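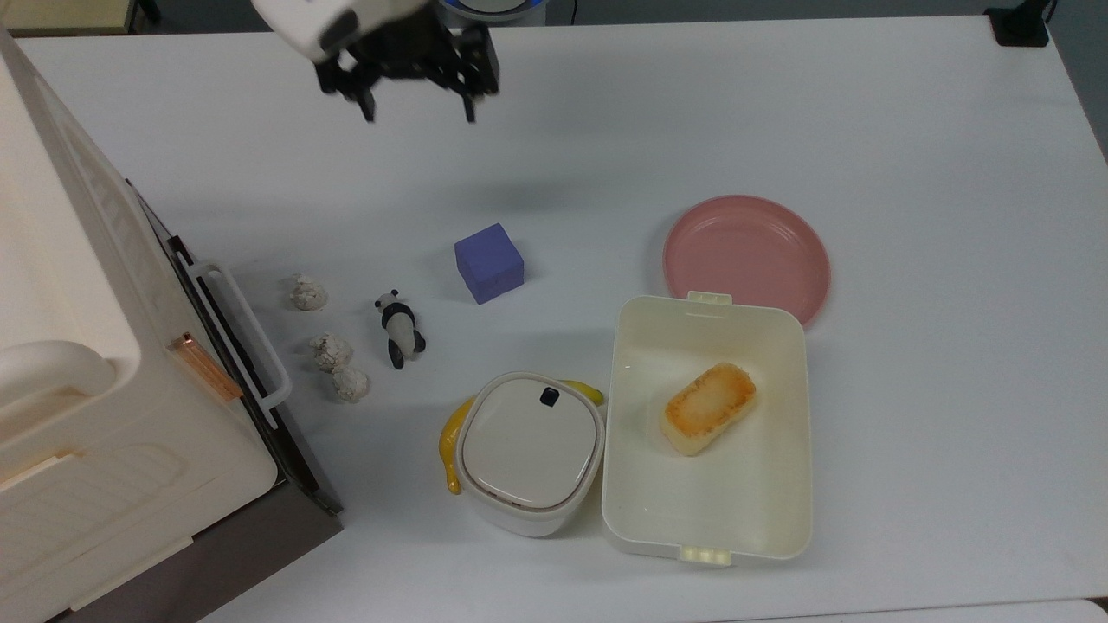 Virwood tabletop set, release notes and known problems

Status: usable, with the exclusions listed under Fault.

Contents
258 episodes of a single arm picking and placing small items on a white table. Props vary by episode and include play food, a foam cube, a panda figurine, lidded containers, an open food box and a large white toy-like appliance with a door handle. Each episode has head camera video, joint positions, gripper width and a text instruction.

Fault
In 40 episodes the gripper stopped responding to close commands partway through. The arm kept following its path with the fingers open, and the log still recorded the grasp as done. We traced it to a worn connector at the wrist -- it lost contact when the last joint turned past about 240 degrees. The driver did not raise an error and repeated the last width it had read.

The connector was replaced in April and the driver now halts the arm if the width reading goes stale. No one was hurt. One container lid was cracked when the arm pushed down on it.

Using the data
Affected episodes are listed in bad_grip.txt. Leave them out of training. They may be useful for failure detection, but ignore the gripper width column and the success flag. Episode 183 is on the list twice -- this is a typo and does no harm.

Not fixed
Timestamps in the affected episodes can drift after the fault.

Contact: Tatiana Mikuš, Sukilska
Last edited November 12, 2025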